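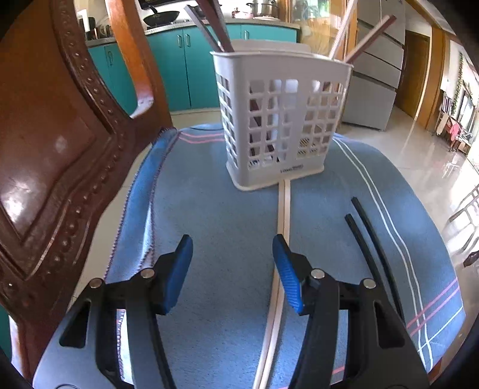 "People quote the last page and they forget the middle," says the translator of the new Mistham edition of We, the Russian novel about a state where citizens have numbers in place of names. We speak by telephone on a Tuesday morning. The translator has asked me not to print a name, because there is still family in a country where such things are noticed.

The book is often used in political arguments now. On the left it is a warning about factories and managers, on the right it is a warning about central planning. I asked which side reads it better.

"Both read it badly in the same way. They look for their enemy in it, they find him in ten minutes, and then they stop reading. The author was a Bolshevik when he was young and he was arrested for it. Later the Bolsheviks did not let him publish. So who owns him? I would say leave him alone and read the sentences."

The first printing was 400 copies, and it sold out in January. The publisher, Byun, has since ordered a second one. The translator finds this a little worrying.

"I know why they buy it. Somebody on television said a word like 'dystopia' and they want to be angry with a book in the hand. I got 8 letters from readers. Five of them were about vaccines. There is an operation in the novel, yes, but it removes the imagination. I answered all of them politely."

Does the translator think that fiction should be kept out of politics? There is a long silence on the line, and I hear a kettle.

"No, this would be stupid. He wrote it as a political man. But when a senator says 'this is just like in the novel,' I want to ask him the name of the woman who drinks and smokes in chapter ten. If he knows it, we can talk."

The next project is a collection of the author's essays for Pretar, a smaller house. It will have long notes, and the translator expects few readers for it. "The essays are harder to use against your neighbor," I am told. "Maybe for this reason I like them more."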